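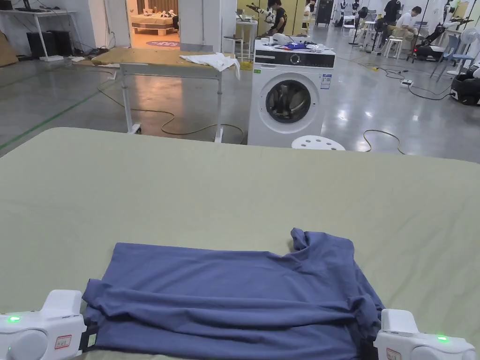 Projektbericht: Erprobung des Handgreifer-Sets Nakow für die Aufzeichnung von Faltbewegungen

Januar | Verfasst von Carmela Segura und Iker Ibarra

Abgelegt unter: Studierendenprojekte > Robotik und Automation > Gerätetests

1. Aufgabenstellung

Im Rahmen des Projektseminars war zu prüfen, ob sich das von der Firma Jodenus angebotene Greifer-Set Nakow für Lehrveranstaltungen eignet. Das Set wird paarweise geführt und soll Bewegungen beim Umgang mit Textilien so aufzeichnen, dass sie später auf einen Roboterarm übertragen werden können. Die Übertragung selbst war nicht Gegenstand der Arbeit. Die fachliche Betreuung lag bei Begoña Zabala.

2. Durchführung

Gefaltet wurden überwiegend T-Shirts. Der Bewegungsablauf war vorgegeben: Fassen der unteren Ecken, Anheben, Umschlagen, Glattziehen. Jede Aufnahme begann und endete mit geöffneten Greifern oberhalb der Unterlage. Nach einer Einweisung wurden insgesamt 246 Aufnahmen angefertigt, von denen 224 den Prüfkriterien des Seminars genügten. Die übrigen wurden verworfen, in den meisten Fällen wegen einer lückenhaften Positionsspur.

Die Unterlagen wurden zwischen den Versuchsreihen gewechselt. Auf stark faltigen Laken fiel es den Teilnehmenden schwerer, den Stoff mit beiden Fingern sauber aufzunehmen; häufig wurde das Laken mitgegriffen. Für künftige Versuche wird eine straff gespannte Unterlage empfohlen. 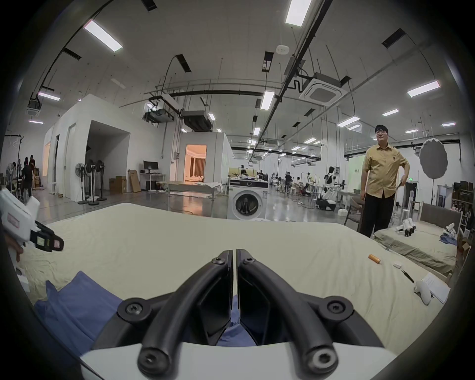 Abb. 2: Greifer mit schwarzen Fingern über blauem Stoff; auf dem hinteren Bett liegen zwei weitere Geräte.

3. Bewertung der Handhabung

Das Gewicht wurde in den ersten Minuten als unproblematisch empfunden, führte bei längeren Reihen jedoch zu Ermüdung im Handgelenk. Die Sitzungen wurden daher auf 48 Minuten begrenzt. Die Bedienungsanleitung liegt bislang nur auf Englisch vor und geht auf die Kalibrierung sehr knapp ein. Der Kundendienst von Jodenus beantwortete unsere Rückfragen innerhalb von fünf Arbeitstagen.

Beim Greifen einlagiger Stoffe arbeiteten die Finger zuverlässig. Schwierigkeiten traten bei doppelt gelegten Säumen auf, die sich beim Umschlagen aus dem Griff lösten. Ein zusätzlicher Satz Fingerauflagen sollte nach unserer Auffassung zum Lieferumfang gehören. 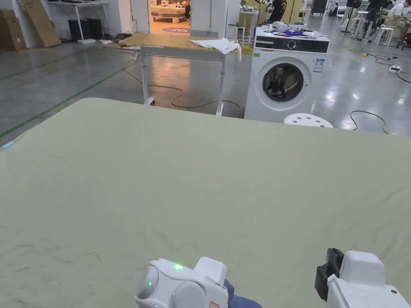 Die Betriebsbereitschaft muss vor jeder Aufnahme an beiden Geräten geprüft werden. Unser Protokoll sieht hierfür eine Sichtkontrolle durch eine zweite Person vor. Die grüne Leuchte auf dem Gehäuse ist klein, wie am linken Greifer in Abb. 3 zu erkennen ist, und wurde in den ersten Versuchen mehrfach übersehen. Ein akustisches Signal wäre hilfreich. Dem Hersteller wurde dies schriftlich mitgeteilt.

4. Empfehlung

Die Anschaffung eines Sets für das Grundlagenpraktikum wird befürwortet, sofern eine deutschsprachige Kurzanleitung beigelegt wird. Für Abschlussarbeiten mit höheren Anforderungen an die Positionsspur ist zuvor ein Vergleich mit dem Modell Lekstead durchzuführen. Die Rohdaten können über das Seminarsekretariat angefordert werden.

Kommentare (3)

Morag Pollock
Vielen Dank für den Bericht. Wurden auch Handtücher gefaltet oder nur Oberbekleidung?

Iker Ibarra
Handtücher nur in der Einweisung, diese Aufnahmen sind in den 246 nicht enthalten.

Encarnación Campos
Zu Abschnitt 3: Die Ermüdung im Handgelenk haben wir im Vorjahr ebenfalls festgestellt. Eine Unterarmstütze hat etwas geholfen. Bei Interesse kann ich die Bauskizze weitergeben.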